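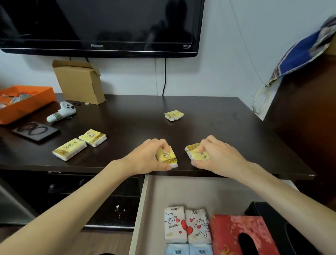
Can a home robot clear a desk and put the small things away in a drawer yet?

Under supervision it can manage part of the job. Picking up one soft item at a time works most days. Sorting a mixed desk and deciding what belongs in which drawer still needs a person nearby.

Ticket: Skendirine tidying unit stops partway through "desk to drawer"
Site: Saltville apartment
Opened by: Gizella Lakatos
Assigned to: Kornél Pap, Skorkimbridge support
Status: open, workaround in place

9:10 - Gizella Lakatos
The unit is supposed to move pocket tissue packs off a desk and into the open drawer under it. I ran it 30 times in August. It finished 6. In most of the others it picked up the first pack, held it over the drawer and went back to its start position with the pack still in the gripper. No error on the panel. Software is the current release. I restarted twice.

9:45 - Kornél Pap
Thanks. Please send the log from one bad run and one good run. Also, how full is the drawer when you start, and are there other things on the desk?

10:20 - Gizella Lakatos
Logs attached. There are always a few packs in the drawer already, next to a tissue box. The desk has whatever is on it that day. A game controller and a coiled cable are typical. I don't clear those first, the unit is meant to leave them alone. When I do this chore myself I take a pack in each hand and don't think about it.

11:30 - Kornél Pap
Read both logs. Two separate problems.

1. Drop check. Before it lets go, the unit looks for a flat open spot in the drawer. Packs already lying in there count as an obstacle, so it refuses to release. In the good run you had left a clear strip along the front.

2. Grip. The packs give when squeezed and the wrapper shines. The grip reading falls below the limit, and the unit decides it has lost the item. It hasn't.

Try this: Settings, Place, turn on "allow stacking". Then set grip limit to "soft". Leave arm speed alone.

2:05 - Gizella Lakatos
Changed both. Stacking is better, it now lets go over the other packs. They land crooked, but they are in the drawer. New problem: on one run it picked up the cable. It let go when I pressed stop. Nothing damaged.

2:40 - Kornél Pap
That comes from the soft setting. It accepts more kinds of objects. Add the cable and the controller to the ignore list by showing each one to the head camera with the arm parked. If the cable is coiled a different way next time, it may not match. Known issue, Bíró in our vision group has it.

3:50 - Gizella Lakatos
Ignore list done. 31 packs moved this afternoon over several runs, three dropped on the floor. It does not pick up what it drops, I do. It also can't open the drawer, I pull it out before each run. Is either of those planned?

4:15 - Kornél Pap
Drawer opening is in testing here and only works with bar handles so far. Floor pickup has no date. I won't tell you it's ready to run with the room empty. Our own target before we take the supervision notice off is 100 runs in a row with no stop, and we haven't reached it.

4:25 - Gizella Lakatos
Fine. Please keep this open until the cable fix is out. I'll keep the soft setting and stay in the room.

4:30 - Kornél Pap
Left open, linked to the cable issue. Next update when Bíró has a build to try.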